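3.2 Collecting the demonstrations

I'll be upfront that I started this project as a teleoperation person. For two years I drove our arm with a leader-follower rig, and I still like it (you feel clever when it goes well!). But pouring and scooping wore me down. On the leader arm I couldn't sense how hard I was squeezing, the delay made me overshoot, and by the time I'd gotten a cup over a bowl I'd forgotten which way I meant to tip it. Ona Ķēniņš, who shares my bench, watched me do this for most of January and then handed me a pair of hand-held grippers and told me to just do the task myself. So I did, and most of what follows comes from that switch.

We collected 604 demonstrations by hand and kept 100 teleoperated ones from the earlier Steyn setup for comparison. The hand-held set covers 11 kitchen tasks, nearly all of them involving dry goods, because dry goods are cheap, they don't rot, and they punish sloppy wrist angles right away. Each task was shown by at least two people. I did more than my share, which probably means the policy has picked up my habit of coming in low and from the right, and I come back to that in Section 5.

The rules we gave demonstrators were short. Start with both grippers open. Move at the speed you'd use in your own kitchen, maybe a touch slower near contact. Don't re-grasp just to make it look tidy – if you fumble, keep going and fix it the way you normally would. That last one was a real argument between Ona and me. She wanted the fumbles in, I wanted them out, and we ended up training on both versions. The recoveries helped so much on the Drimico arm that I stopped arguing.

Tracking was the other headache. In our first batch we lost the pose whenever the demonstrator leaned over a plain stretch of table, so we started leaving more stuff around the work area and put high-contrast shapes on the backdrop. We never standardized the clutter, and I'm glad, though it does make the replays look like somebody's actual counter. Finger width is read separately from the tags on the fingers (the Plokitz logger does this offline), so a short pose dropout doesn't cost us the opening distance too.

What I can't give you yet is a fair timing comparison. The teleoperated clips were recorded with older software, at 10 frames per second, and the Endico export drops the idle stretches at the start, so the durations don't line up. I've left that column out of the table.

Pots gave us more trouble than cups or trays, and the reason is mostly handles. A demonstrator can grab the rim or go for the handle, and both are fine, but mixing them in one task confused the policy badly. With the soybean pot in Figure 3, the curved black handle comes off the right rim straight into the space between the two fingers, so going for it is the natural choice, and we asked everyone to use the handle from then on.

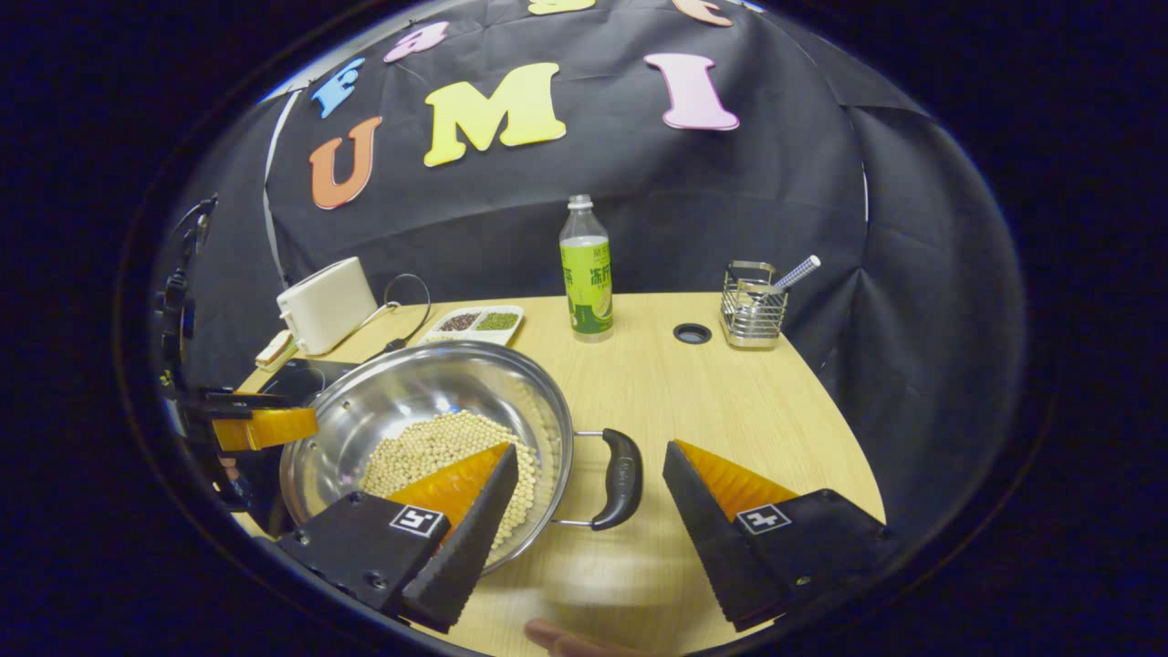
Figure 3. Hand-held demonstration with the soybean pot.

Last updated: January

We use cookies to remember your reading preferences. Accept | Manage settings

Contact the authors | Copyright the authors | Back to top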